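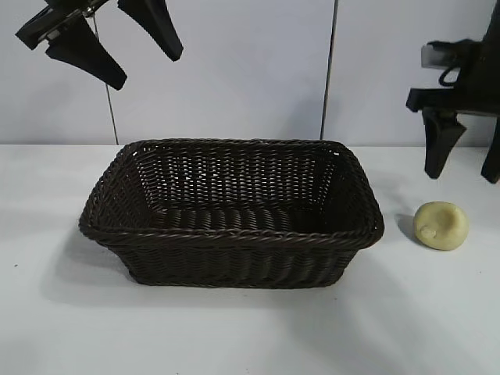 Dark brown bread basket, front on.

Restaurant bread: charge for it or cop it?
Started by crumbtray, 14/05/2021

crumbtray wrote:
Opening a small dining room in Clurberg in August. Plan was free bread on every table, in one of these baskets, the way my parents' generation expected it before they'd even looked at a menu. Then I costed it. Flour, butter, the labour of somebody slicing the stuff, and the half-eaten heels going in the bin. Over the month I modelled it came to $807, and that's before a single person has bought a drink. So do I charge $6 a basket and be hated, or give it away and be loved until the rent's due?

saltpig wrote:
Charge. I ran a place in Nadport for years and the free bread people were never the ones ordering mains. They'd have the soup, three lots of bread and a tap water, then ask whether we did a senior's discount on the soup.

oldmate_ladle wrote:
Disagree completely. Bread is the cheapest apology you'll ever make. Kitchen's twenty minutes behind on a Saturday? Bread. Wrong table, wrong wine, someone's chair wobbles? Bread. Try sending out a $6 apology and see how it goes down.

saltpig wrote:
Or you could run the kitchen on time.

oldmate_ladle wrote:
Spoken like a man who has forgotten Saturdays.

crumbtray wrote:
For those asking by message what sort of basket, it's the synthetic rattan look.

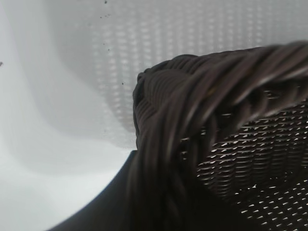
Close-up of the braided rim.

fennelfrond wrote:
Nice colour. Will hide gravy. My vote is the middle road: first serve free, then $3 for a refill. We do it at Meredith and the only complaint so far was from a bloke who reckoned the first serve had been small on purpose. It had.

saltpig wrote:
Middle road is the worst of the lot. Now your floor staff have to remember who's on their second serve, and argue about it with someone who's had a bottle of shiraz.

fennelfrond wrote:
It's a button on the till. We're on Motex, which falls over every time it rains, but even Motex can manage a bread button.

tinyspoon wrote:
Customer here, not in the trade. I'll happily pay for bread if it's good and it's warm and the butter isn't a frozen brick. What I won't do is pay for a supermarket baguette with a paragraph about its heritage. Also please stop whipping the butter. I can tell I'm buying air.

oldmate_ladle wrote:
Whipped butter is a crime, agreed. First thing anyone's got right in this thread besides me.

crumbtray wrote:
I was going to whip the butter.

tinyspoon wrote:
I know you were.

saltpig wrote:
How deep is that basket anyway? Serve size is where the money goes. Big basket, big pile, big bin.

crumbtray wrote:
See for yourself. I'd line it with a napkin and bunch it up a bit.

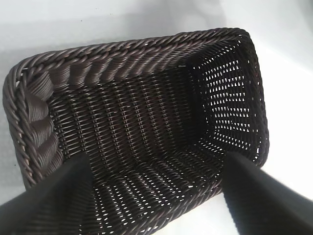
Looking down into it.

saltpig wrote:
Napkin's fine. Don't forget to cost the laundry.

crumbtray wrote:
Forgot to cost the laundry.

fennelfrond wrote:
Paper, then. Two slices a head, paper liner, refill button. Go and worry about your liquor licence.

oldmate_ladle wrote:
Paper liner! It's a dining room, not a fish and chip shop.

crumbtray wrote:
Leaning towards $6 with proper butter, unwhipped, and a quiet word to staff that it comes off the bill if we've stuffed something up. Will report back once I've been yelled at by an actual customer.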